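29 May 2021

Pads and pins

Up early to get the hand grippers ready. The left one had been closing a little late all week, and I wanted it sorted before I did any more folding with it. The log says 387 closes on the current pads, well short of when I normally swap them, so I didn't expect the pads to be the trouble.

Wiped both tools down first. Dry cloth on the housings, then a soft brush along the ridges on the center panel. Lint gets in there whatever I do. Wool is the worst for it, then towels. I don't use spray on them any more after what it did to the old Binetti in January.

With the power off I worked the fingers of the left tool open and shut by hand. It moved freely most of the way and then dragged near the end. The right one didn't drag at all. I took the pivot pins out of the left side one at a time and laid them on a paper towel in the order they came out. One had a gray ring of gunk on it. Cleaned it, cleaned the hole with a cotton swab, put back one small drop of the Tedon oil and wiped off the extra. Put it all back together. The drag was gone.

Then I checked the pads. I press on each one with my thumb and push sideways, and if the edge lifts it has to come off. None of them lifted. I washed them with plain soapy water and let them dry while I had breakfast.

The knit sweater is good for a first check because it is thick and slides around less than a shirt. Spread it out on the blue sheet with the neck away from me and started at the bottom end. 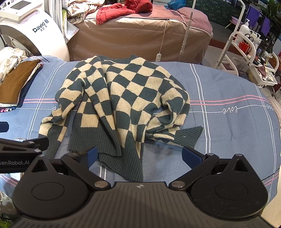 Zeroing

The pads were fine and the closing was smooth, but the reading was off. With the fingers fully shut the left tool said 3 mm open. It should say zero. I think I moved something when I had the pins out.

I did the zero again the long way. Fingers shut, wait, save. Fingers all the way open, wait, save. Then shut on the Schumacher gauge block, which is 14 mm, and see what it says. First try it read high. I had let go of the trigger too soon. Second try was right, and I did it once more to be sure and got the same. Did the right tool too, so they would both be done on the same date, and wrote it on the card in the lid of the case.

Eckhard Weidemann called in the middle of this to ask if the Plendcombe case could go out next week. I said yes if the spare pins come. He said he would check on the order and call back, and he hasn't yet.

Went back to the sweater. A sleeve is where a bad tool shows up. The cuff is ribbed and stretchy, and if one finger lags behind the other it pulls out of the grip and I have to start over. I went slowly, pinched, let go, and looked at the reading after each close. It stayed at zero when shut. Picked up a bit more lint on the pads, which I took off with tape.

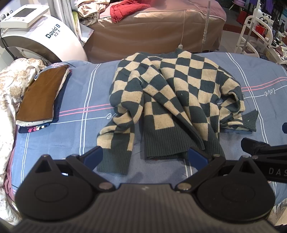 Kulsoom Kazmi thinks I should stop oiling the pins altogether. She wrote this afternoon that oil just holds the lint, that she has run hers dry since January, and that the only thing she does is pull the pins and wipe them every seven days. She also said I should zero before I clean and again after, so I would know which of the two had caused the change.

The second part is fair. I had no reading from before I took the pins out, so I can't say if the 3 mm was already there. I'll add it to the card. I am less sure about running dry. The left one was stiff when it was new and a drop of oil was what freed it up. I may try it on the right tool only and leave the left as it is, and see how they compare.

Parvathi Raju has the other set and I asked her what she does. No answer so far.

Put both tools back in the case with the fingers slightly open so the pads don't press together overnight. Charged the batteries. Still need to buy cotton swabs and find the small driver, which was not in its slot.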